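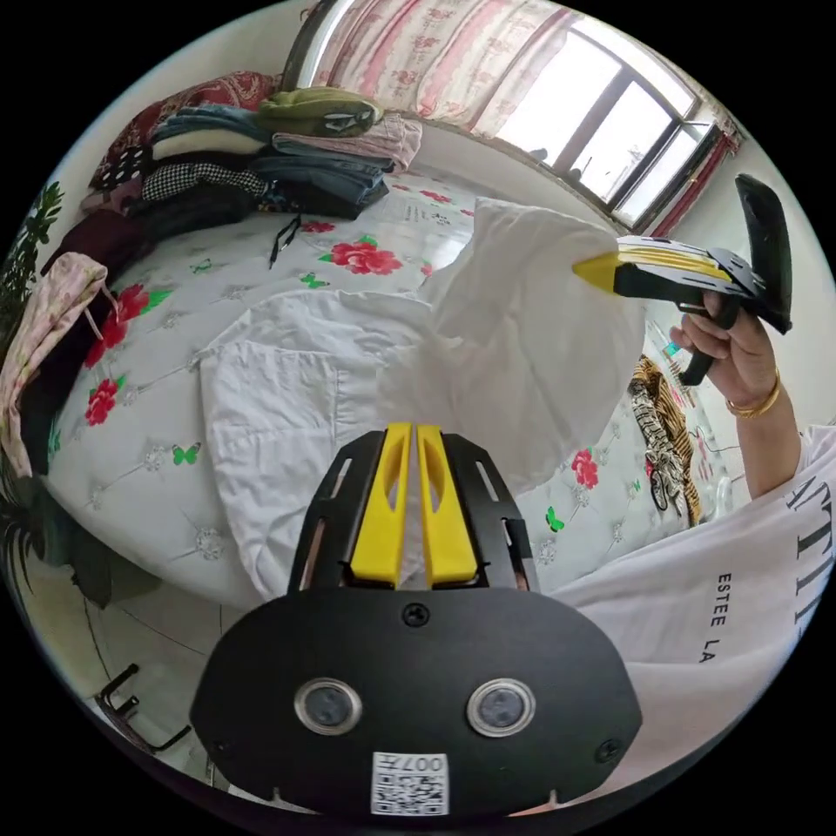

Couvre-lit matelassé Hedlund Sistlow, fond blanc, roses rouges : test après un an

Référence testée : grand modèle carré, 275 cm de côté, acheté en mars de l'année dernière chez Prarport. Usage quotidien sur un lit de deux personnes, sans housse ni jeté par-dessus. Le lit sert aussi de table à plier le linge, ce qui compte dans l'évaluation de la surface.

Construction

Le Sistlow est un matelassé classique à trois couches : dessus imprimé, nappe intermédiaire, envers uni. La piqûre dessine des losanges, ponctués de petites fleurs brodées. L'impression vient s'y ajouter : grandes roses rouges à feuillage vert, papillons verts. Le dessin imprimé et la grille de piqûre sont indépendants, une couture peut donc traverser une rose n'importe où. De près cela se remarque, à deux mètres plus du tout.

Poids relevé à sec : 3000 g. Pour cette dimension, c'est un produit moyen, plus lourd qu'un boutis d'été et plus léger que l'ancien Trirkeck que j'utilisais avant. Il tombe correctement sur les côtés. Les angles, coupés droits, traînent un peu au sol sur un sommier bas. Hedlund ne propose pas de version à coins arrondis dans ce coloris.

Tenue de la surface

Le relief des losanges est peu marqué. Une chemise posée à plat dessus garde à peu près sa forme, les manches ne glissent pas et on peut rabattre un pan sans que le reste suive. Sur le Trirkeck, satiné, il fallait retenir le vêtement d'une main. Pour le pliage, le Sistlow est nettement préférable, avec deux réserves. Les fleurs brodées accrochent légèrement les mailles fines (collants, lainages légers). Et un vêtement blanc se confond avec le fond : j'ai oublié plus d'une fois un mouchoir ou une socquette blanche en refaisant le lit. Les roses aident un peu à se repérer, les zones entre deux motifs beaucoup moins.

Sous un genou ou un coude appuyé, la nappe s'écrase puis reprend son épaisseur en quelques minutes. Après un an, le côté où l'on s'assoit pour se chausser présente un tassement permanent, sensible au toucher, invisible une fois le lit fait.

Lavage

Programme retenu : 30 °C, essorage réduit, lessive liquide. Le tambour doit être grand. Dans une machine de 7 kg, le couvre-lit entre, mais il tourne mal et ressort avec des plis de compression le long des piqûres. En laverie, dans un tambour de grande capacité, le problème disparaît. Le cycle que j'utilise dure 44 minutes.

Après essorage, la balance indiquait 531 g de plus qu'à sec. Le séchage sur deux fils écartés prend une journée en été, et nettement plus en intérieur l'hiver. Je n'ai pas essayé le sèche-linge, déconseillé par l'étiquette.

Rétrécissement : 3 cm perdus en longueur au premier lavage, 1 cm au deuxième, rien de mesurable ensuite. La largeur n'a pratiquement pas bougé. Le modèle n'est donc plus carré, ce qui oblige à le poser toujours dans le même sens.

Couleurs

Le rouge des roses n'a pas dégorgé, y compris au premier lavage, fait seul par précaution. Il a perdu un peu d'intensité du côté de la fenêtre. Les verts, feuilles et papillons, n'ont pas varié de façon perceptible. Le fond blanc est le point délicat : il marque vite au pied du lit, et une trace de fond de teint a demandé deux passages au savon de Marseille. Pas de jaunissement pour l'instant.

Coutures et broderies

Deux départs de fil sur la piqûre, tous deux près du bord, arrêtés à l'aiguille. Une broderie s'est effilochée à l'endroit où frotte la boucle d'un sac. Le biais de finition est droit et solide. La nappe ne migre pas d'une case à l'autre, défaut qui avait condamné le Trirkeck au bout de deux hivers.

Points relevés

Pour : bonne accroche de la surface, impression stable au lavage, finition du bord, nappe bien maintenue.
Contre : retrait en longueur, angles trop longs sur lit bas, fond salissant, broderies sensibles aux frottements, tambour domestique courant trop petit.

Le dessin relève du goût de chacun ; il est chargé, et il s'accorde mal avec des taies à motif. Je l'utilise avec du blanc uni. Pour un lit de 160, le grand modèle convient. Pour un lit de 180 avec matelas épais, le retombé devient court après retrait, et il vaut mieux vérifier la hauteur du matelas avant de commander. Prarport reprend les articles non lavés, ce qui permet au moins un essai à blanc sur le lit.

Note : 7/10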